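Working out the load on an extension lead

Reading time: 3 minutes

Most extension leads fail at the desk end for the same reason: more has been plugged in than anyone added up. The sum itself takes a few minutes. The method below applies to a UK supply at 230 V and a lead with a 13 A fused plug. Leads with a lower rating are common, particularly the reel type, so check the marking before using any figure given here.

1. Find the rating

Turn the lead over and look for the rating plate or moulded text. It gives a maximum current in amps, a maximum load in watts, or both. If only the current is given, multiply it by the supply voltage. For a 13 A lead:

13 × 230 = 2990 W

Write the result down. If the marking is missing or cannot be read, take the lead out of use.

Next, open the fuse carrier in the plug and read the value on the fuse. If it is lower than the rating of the lead, the fuse sets the limit. If it is higher, someone has fitted the wrong one and it should be replaced before going further.

2. List the appliances

Include everything that could be on at the same time, including items that are only used now and then. Take the wattage from the label on each appliance or its adaptor. Where an adaptor shows only an input current, multiply that by 230. This overstates the load for small adaptors, but the error is on the safe side.
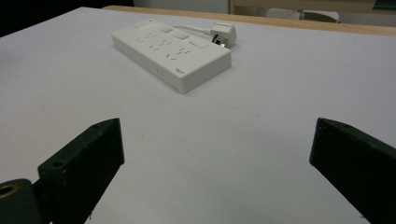 A white power strip on a pale tabletop.

3. Add up the load

A typical home desk might come out as follows:

Desktop computer: 300 W
Monitor: 50 W
Laptop charger: 100 W
Printer, while printing: 300 W
Lamp: 10 W
Total: 760 W

Divide by the voltage to get the current:

760 ÷ 230 = 3.3 A

This is well inside a 13 A limit. Now add a 2 kW fan heater. The total rises to 2760 W, or 12 A. It is still under the limit on paper, but there is little left over, and a kettle on the same lead would take it well past. Heaters, kettles, irons and tumble dryers should go straight into a wall socket whatever the sum says.

4. Check the lead itself

Switch off at the wall and unplug before doing this. Run the flex through your fingers along its whole length and feel for cuts, flat spots or stiff sections. Look at both ends, where the outer sheath should be held firmly by the cord grip. Brown marks near a socket opening or on the plug pins mean overheating – replace the lead, even if it still works.

5. Position

Keep the lead where air can move over it, and fully unwind reels before use. A wound reel has a much lower rating than the same reel unwound, and both figures are normally printed on the drum. Do not plug one extension lead into another. The extra sockets do not raise the limit, and the whole load still passes through the first plug.

Repeat the sum whenever an appliance is added.

Text by Cecilia Boateng, figures checked by Bouchra Saber. Last revised in September.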